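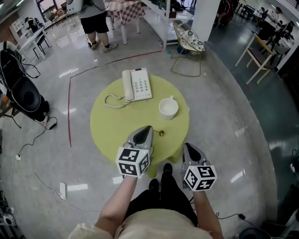

White telephone and small spoon on the round table.

Kabbaj Fund, Youth Winds Program
Progress report from Jotwood Chamber Players, 12th February

Enrollment stands at 40 students against the 50 we promised you in October. Oboes remain the problem. We have one, and she would like to switch to saxophone.

Lessons: Karim Zaki teaches flute and clarinet in the Grurkberg rooms, 30 minutes per student. Biljana Nikolaidis has the bassoons, plus a beginner horn group she describes as "loud in the right places." Both teachers have asked for a second rehearsal room. So have the neighbors, preferably in another town.

Money: we have spent 3,155 dollars of the instrument line, nearly all on repairs. Pads, corks, one piccolo that was sat on. The sitter has been spoken to and has moved to percussion. We would like your permission to shift what is left of the travel line into repairs, as the trip to the Pleltora festival now involves a much shorter bus ride than we budgeted for. They moved it closer to us, which we choose to take as a compliment.

Repertoire: the older group can get through the first two movements of the serenade without stopping. The third has a key change, and we are in talks with it.

Still to do before the spring concert: printed programs, music stands that stay up, an oboist.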